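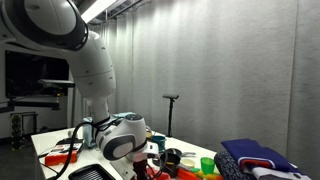

The Prundon Table Kit is the box of stuff I put together for robotics clubs that have gotten hold of an arm and now need something for it to do. I ran a student manipulation club at Limcombe for a good while before I started selling these, and every fall we lost the first few meetings to people digging through their kitchens for props. So the kit is kitchen things and cloth, mostly. A frying pan, a mug, cups, a small bowl, some play food, and a pile of fabric you can stack at the end of the table until you're brave enough to use it. Spread it all out and it gets crowded fast, and I like it that way! A tidy table teaches your arm to deal with tidy tables.

What you get

The Full Kit has 16 hard pieces and 8 soft ones. Hard means pots, pans, plates, cups, tongs and the toy vegetables. Soft means shirts, kitchen cloths and napkins. There's also a printed card deck with 231 tasks on it, sorted from "put the cup on the plate" up to the shirt cards, which have made grown students go and sit in the hallway. The Half Kit leaves out the pots and most of the cloth and uses a shorter deck. It's fine for a middle school club with a small desktop arm.

Not included: the arm, the table, cameras, or any software. I get asked this every week, so there it is.
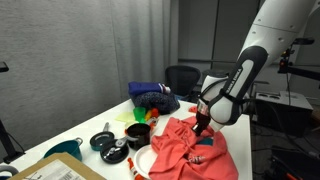 The shirt cards are the part I'm proudest of (and the part I get the most email about). Cloth doesn't hold still the way a mug does. You grab it in one spot and the rest of it does whatever it wants, and next time it's lying differently anyway. My advice is to start with the napkin. Flat napkin, one corner, lift, put down. Let everybody on the team do that a bunch of times before anyone touches a shirt. Then try the shirt alone on a bare table, and only after that add the dishes back in.

If your club is scoring runs for a competition, the cards use the same point sheet as the Illon Student Cup, so you can practice with the real thing. Teams can drive the arm by hand or let their own program do it – the points are the same, though the program teams get a longer clock.
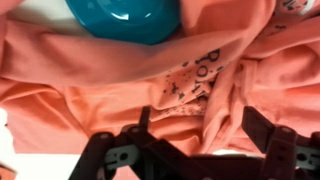
A few notes on fit. The mug and cups work with most two-finger grippers. The bowls are harder because of the rim, and if your fingers are very smooth you'll want to stick on a bit of rubber. Shirts are adult medium. You can swap in your own, and old ones that have been washed a lot are easier to pinch than new ones. Please don't use anything with a zipper or metal buttons near your fingertips.

Everything can go through a dishwasher or washing machine except the card deck. Yes, somebody tried.
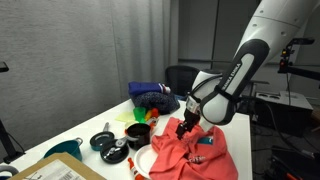
Shipping and spares

Since I started keeping track I've sent out 3,799 single spare pieces, and I'd guess most of those were toy carrots. They roll. Spares are on the Sadowski parts page and go out in a padded envelope. Full kits ship in one cardboard box, so keep it, it's handy for storage between meetings.

Next batch of Full Kits gets packed Mon 13 November. Orders after that will go out in December. Clubs paying by school purchase order, just put the club name on the form and I'll sort it out – you don't need to pay before it ships.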